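Arm stops and throws a protective stop over the colander - cable problem?

Posted by Wirkumska, December 6, 2020

Hello everyone, and thank you in advance for your patience with me! We run a small pick-and-place setup with toy kitchen things, and it ran happily for 1000 cycles. Now the arm faults whenever the gripper works near the green colander. The ketchup bottle on the plate gives us no trouble at all. I did wonder about those loops of cable near the gripper. 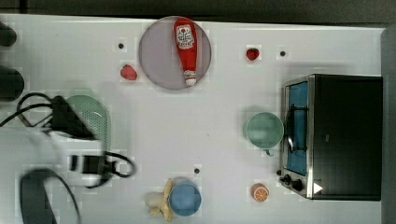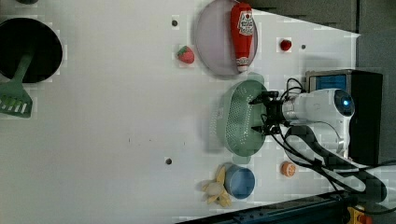
2 replies

Emero
Oh, I do feel for you, I lost most of a December to something very similar. I would look at the cables first. With that much slack, a loop can snag or tug on the connector when the wrist turns, and the controller may take the extra pull for a collision. Power down, tie the cables along the arm with soft straps, and then - this is the part I skipped - move the wrist slowly by hand through its full turn and watch that nothing goes tight. Run 5 slow cycles before you go back to normal speed. And please don't raise the force limit to make the fault go away, tempting as it is. That limit is there for your fingers.

Žukauskas
Could be the payload setting too. Ours was 200 grams off after we changed grippers and it stopped all the time. Check the log for which joint trips. If it's always the same one I'd go with the cables, like Emero said.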